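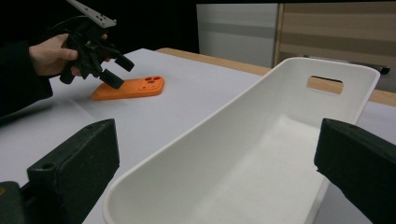 *Orange phone case, face down, white tray alongside.*

Welcome to the drawer gallery, in which the contents of one long-neglected drawer and the shelf above it are brought out on a table and looked at in decent light. I had planned to do the whole cupboard. The cupboard had other ideas, and so did my knees.

The phone case belonged to a Murex handset that I dropped down the stairs at Hanne Hirvonen's housewarming. The phone went to its rest. The case, which had one job, came through without a scratch and has been living at my expense for 6 years. It fits nothing else I have owned. I know this because I have tried it on 4 phones, including one of Hanne's, which she needed a butter knife to get back.

I did look into giving it away. The charity shop on Kirov Street has a box of phone cases by the till, and I counted 13 in there in December, all of them looking as hopeful as mine. It is at least a very good orange. If you are going to keep something useless, it may as well be easy to find.

Verdict: keeping, for now. It can hold the stamps.

## From the shelf above

Not everything I own is orange, though I can see how you might get that impression. The shelf runs to the earthier end of the range. 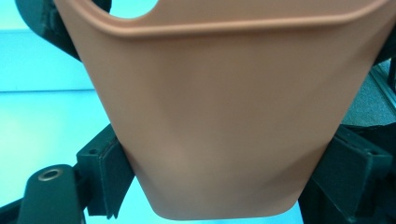
*The terracotta-tan one with the rolled rim. Soft sides, a few creases, fair enough at its age.*

I bought this to put bulbs in and have put everything in it except bulbs: pegs, receipts, the instructions for a Zerkance kettle, and for one whole winter a single glove. The handle hole is the best bit. You can carry it on two fingers with a cup of tea in the other hand, and I have, many times, with mixed results for the carpet.

Mrs Mahmoudi next door has offered me a proper basket in exchange, with a lid. I said I would think about it. I have thought about it, and she can't have it.

Verdict: keeping. The glove has been moved to the drawer, where there was suddenly some room.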